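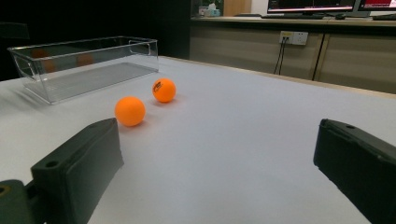
Soup Suppers Are Back for the Cold Months

Well, the leaves are coming down on Mumden Street, the furnace has been making its usual noises, and that can only mean one thing: soup suppers start up again in October 2019! We had such a nice time last winter that quite a few of you were already asking in June when we'd be doing it again (in June, with the windows open and every fan going), so it is a real pleasure to finally say the kettles are coming out.

For anyone new to the neighborhood, the idea is a simple one. Two or three households each bring a big pot, somebody else brings bread, and the rest of us bring bowls and an appetite. Supper is $4 a person, kids eat free, and whatever is left over after groceries goes toward the winter coat drive. Last season that came to 116 coats, which still makes me a little teary when I think about it, especially the tiny ones with the mittens clipped to the sleeves.

Teodora Ionescu has promised to open the season with her sour vegetable soup, the one with all the dill, and she would like me to mention that it is better with a spoonful of cream stirred in and that she will be watching to see who skips it. Hrvoje Georgiev is making the bean and smoked sausage again. He doubled the recipe after last year, when it was gone before the choir people got out of rehearsal and there were some long faces by the coat rack. The Nikolaidis bakery is giving us a very kind price on day-old loaves, so please stop in and say thank you if you're walking by, and maybe come home with one of the walnut rolls while you're at it.

We can seat 40 comfortably, a few more if folks don't mind bumping elbows. Doors open at 5:30 and we try to be ladling by 6. If you're bringing a pot, please put your name on the lid as well as the bottom, and tape a card to the side saying what's in it, with nuts, milk and wheat written nice and large. I still have a blue enamel lid at my house from February, and I would dearly love for it to go home.

The sign-up sheet for cooks and bread is by the front door, next to the lost gloves.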